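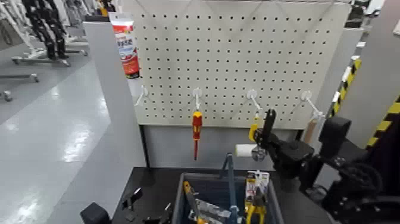
Ludmila Lukáč said she would sign up again tomorrow if the town let her, but she wants longer opening hours before anybody talks about a fee. Her comment was one of the first at the public meeting in Kitmont in November, where the town council presented its plan for the tool lending room on the ground floor of the old post office.

The room opened in spring as a trial. Residents of Kitmont and the neighboring village of Kitach can borrow hand tools, ladders and small garden machines for up to one week. Until now it has been free. The council proposes a yearly membership of 40 crowns for pensioners and students and 700 crowns for other households, starting in January.

The difference between the two prices caused most of the discussion. One father of three children said that 700 crowns is more than he paid for his own drill, and that he only needs to borrow a ladder twice in a year. Another speaker answered that a good ladder costs much more, and that he has no place in his flat to keep one. The mayor's office said the price is open for change, but it can not be zero, as the heating of the room must be paid from something.

Opening hours were the second subject. At present the room is open in the afternoon from 4 p.m., and it closes after two hours. For people who work in Jireš and come home by the late bus this is too early. They arrive when the door is already locked, and they must ask a neighbor to pick up the things for them. The council offered to try one evening per week until 8 p.m., and also a short morning opening on the weekend, but did not yet say who will be at the desk.

There were also complaints about tools that come back dirty. Under the new rules a borrower will sign for the condition of each item, and a cleaning charge of 45 crowns will be added if a spade or a saw is returned with mud or resin on it. Some people in the hall found this too strict. Others asked why the charge is so small.

The local hardware shop Clorkex, which was against the project at the beginning, sent a letter that was read aloud. The shop writes that its sales of screws, paint and sandpaper did not fall during the summer, and it offers members a discount on sharpening - but only for knives and garden scissors, not for saw blades.

Written opinions can be left in the box at the town hall entrance or sent by e-mail until the end of the month. The council will vote on the fee and the hours at its next session. Until then the room works as before, and items which are borrowed now do not have to be returned earlier.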